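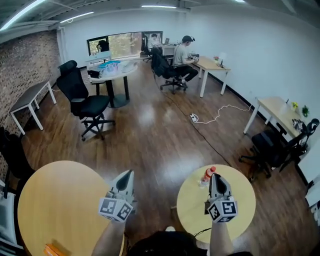 Home News Sports Opinion Obituaries Classifieds

Filed under: Local News, Water and Utilities

Estholm residents on the east side of the river will be asked to boil their drinking water overnight in September while the utility replaces a valve on the main line that feeds the neighborhood.

The work is scheduled to start at 8 p.m. and the pipe is expected to be back in service by morning. The boil-water notice will stay in place after that until test results come back from the lab, the Estholm water department said in a notice mailed to customers this week.

The notice covers 1,590 homes and businesses between Munier Street and the rail line. Customers west of Munier Street get their water from a different main and will not be affected.

The valve sits under the intersection of Munier Street and Quartey Avenue. It is 40 years old and no longer closes all the way, according to the department. Crews found the problem in the spring when they tried to shut off the line to fix a leak and water kept coming through. The leak was patched with the line still under pressure, and the patch has held.

Replacing the valve means draining the pipe on both sides of it. When the pressure in a water main drops, soil and groundwater can get in through small cracks and joints. The department said it has no reason to think that will happen here, but state rules call for a boil notice whenever a main of that size is drained.

Most customers will have low pressure during the work, and those closest to the intersection may have no water at all for part of the night. The department suggested filling a few pitchers and a bucket or two before the work begins. Water in the bucket can be used to flush a toilet.

While the notice is in effect, water for drinking, cooking, brushing teeth and making ice should be brought to a full boil for one minute and left to cool. Bottled water can be used instead. Showering and washing clothes are fine, though small children should be kept from swallowing bath water. Coffee makers and refrigerator filters do not make the water safe and should not be used in place of boiling.

Restaurants and other food businesses in the area have been sent separate instructions. Several open early for breakfast, and the department said they should plan to serve bottled water and canned or bottled drinks until the notice is lifted. Ice made during the notice has to be thrown out.

Munier Street will be closed to traffic for one block on either side of Quartey Avenue from 7 p.m. until the pavement is patched. Drivers will be sent around by way of Sikell Road. Parking will not be allowed on the closed blocks, and cars left there will be towed to the city lot. People who live on those blocks can walk in and out at any time, and fire trucks and ambulances will be let through.

The Quartey Avenue bus stop will be moved to the corner of Sikell Road for the evening. Signs will be put up at both places the day before.

Residents should expect noise. The crew will need to cut through the pavement and run pumps for most of the night. The city granted a permit for night work after the department said a daytime shutdown would leave the elementary school and the medical clinic on Quartey Avenue without water while they were open.

Some people may see brown or cloudy water when service comes back. The department said the color comes from rust shaken loose in the pipe and should clear after the cold tap in the bathtub has run for several minutes. Hot water should not be used until the cold water is clear, and white laundry is best left for another day.

The cost of the valve will come out of the department's repair budget and will not change customer bills. Two smaller valves on Sikell Road are of the same type and will be checked over the winter.

The department will call and text customers when the notice is lifted. People who have changed phone numbers can update them at the billing counter or by using the form on the back of their water bill. Renters whose water is paid for by a landlord can sign up for the messages as well. If heavy rain is forecast, the work will be put off and a new date will be mailed out.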